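Bins, Bags and Desk Tops
Speaker notes – lunchtime talk on small office waste, Ondero building, August
Speaker: Aparecida Andrade. Slides: Martti Heinonen.

1. Opening (5 minutes)
Say who I am and which floors I look after. Some 200 small bins in the building, all emptied in the evening round. Ask who has ever had to fish something out of one. Wait for hands.

2. Liners
Fold the rim of the bag right over the top edge of the bin. Push the air out from the inside with a flat hand. If the bag is too big, gather the slack at one side and tuck it under the fold. Do not knot it – the evening team then has to cut it.
We order liners in boxes of 500 from Colov. Take a roll for your own cupboard, not the whole box.

3. Bins on tables
Main point of the talk, go slowly. A mesh bin is handy on a table while you sort, but it goes back on the floor afterwards. Give people time to look at both slides before moving on. 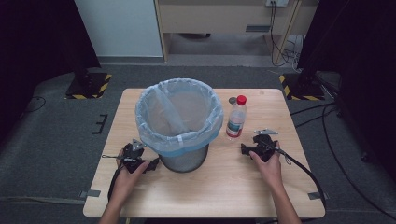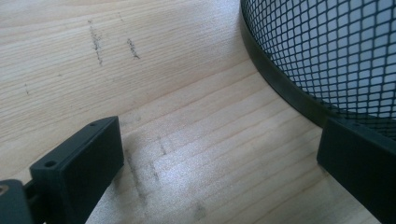

Slides 4 and 5: mesh wastebasket on the pale wood table. Point out the folded liner and the bottle on slide 4, and the grey smudges on the wood on slide 5.

4. Bottles and caps
Bottles do not go in the desk bin. Empty them at the sink, squash them, put the cap back on and use the crate by the lift. Someone will ask about loose caps. They go in the same crate.

5. Marks on wood
Pencil first: soft white rubber, along the grain, light pressure. Then a barely damp cloth and a dry one. No scouring pads. If a mark stays after two goes, leave it and tell Martti, who has the Lostetti polish and knows which tables can take it.

6. Questions
Likely ones: food waste, confidential paper, who pays for new bins. Paper is Overgaard's contract, so pass those on. Hand out the liner sheet at the door.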